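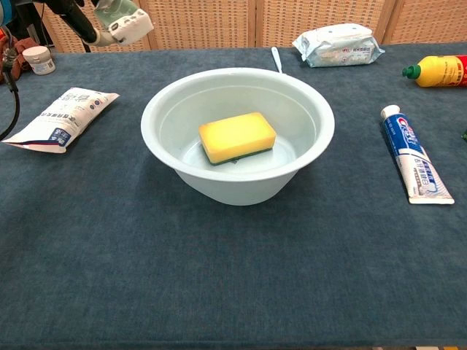
Basin, sponge, felt. Dish corner, round one.

Demyd Chornovol
Monday, July 30, 2018

Washing up without a sink this week. A pale plastic basin on the big table, a little clear water in the bottom, one yellow sponge with a green scouring side.

46 replies · 857 likes

Keep the water shallow – a full basin slops when you carry it out.

The blue felt stays on. I dry it on the line if it gets splashed.

Glasses first, then plates, pans last. New water for the pans.

Sponge gets wrung out and stood on its edge overnight. I swap it every other week.

12 shares

Recent
Moving the shelves to Gomdale
Paiva soap, one month in
What goes in the September box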